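Progress report to the Andel Fund: Trivdale Evening Reading Project
Prepared by Marlene Campbell, November

Dear Audrey-Anne,

It has been a full and happy few months, and I hardly know where to begin, so I will begin with the readers. We now have 78 adults signed up, most of them coming after work, and Normand Melnyk has had to add a second group on the Fraser side of town. A few people drifted away when the clocks changed (they always do), but several have already called to ask about coming back.

Books
Your grant of $3000 has stretched further than I dared hope. We bought large-print novels and easy nonfiction, and Zachary Zacharias talked the Gumer bookshop into a very kind discount. There is $700 left, which we would like to keep for spring workbooks — the cheaper ones fell apart in people's bags.

Tables and lighting
Our older readers have been asking for better light for small print, and we are leaning toward desk lamps over anything fixed to the ceiling.

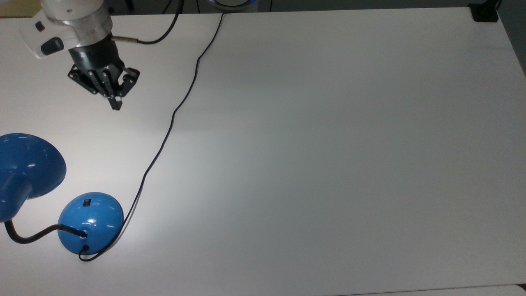
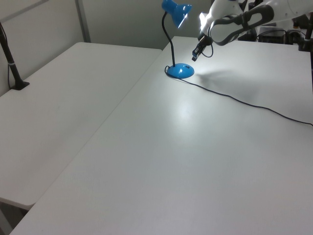
A blue desk lamp on a white table.

What comes next
Marlene Li will start the spelling hour at 6:30, and we still need to settle the winter break. I would love for you to visit before then, if the roads allow. Bring a book you like!

With warm thanks,
Marlene

Contact us | © Trivdale Evening Reading Project | Back to top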